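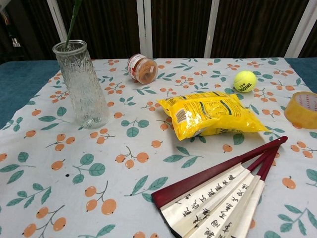

Tablecloth

A tablecloth is a piece of cloth laid over a table, either to protect the surface or simply to make it look nicer, and in a good many homes to do both at once. It is among the most ordinary of household textiles and also one of the best loved – people who could not tell you the color of their own curtains will often remember the cloth their grandmother put out on Sundays, right down to the stain in the corner.

Everyday and formal cloths

The formal tablecloth, usually white and pressed, hangs well down on every side and is put away once the guests have gone home. The everyday cloth leads a busier and (many would say) happier life. It stays where it is between meals and gathers whatever the household sets down on it: a vase with a single stem, a small jar, a bag of snacks, a roll of packing tape, a tennis ball, a folding fan left half open. Because it is moved and tugged at all day long, it rarely sits square, and a strip or two of bare tabletop commonly shows along the sides. Some households choose a cloth a little smaller than the table on purpose, so that a painted or colored top can still be seen and enjoyed.

Printed patterns

Fruit has long been a favorite subject for printed cloths, along with flowers, checks and stripes. Small orange fruits on thin dark stems, set among teal-green leaves on a pale gray-white ground, make a typical design of the lighter sort. Such fruits are seldom drawn closely enough to be named with confidence, and the same print may be called loquat by one owner and kumquat by the next. The sprigs usually vary a little in size, with two fruits here and four there, which keeps the repeat from looking stiff and is also rather kind to crumbs and small marks.

The pattern maker Sheyla Palomino, who drew fruit prints for the Huamán workshop, liked to test a new design by leaving it on her own kitchen table until June and seeing whether she had grown tired of it. Her notes, gathered by Farzad Talebi in a booklet dated 14/01/2018, list 42 sprig designs, of which only three were ever printed in more than one color.

Care

Most everyday cloths need little more than a good shake out of doors and a wipe or a wash, depending on what they are made of. Fabric cloths are best folded along different lines each time, as a crease that is always in the same place will wear through before the rest. Coated cloths should be rolled – a cardboard tube does nicely – and kept away from hot pans. Sticky tape should be peeled back slowly and low to the surface.

See also: Place mat, Table runner, Oilcloth, Napkin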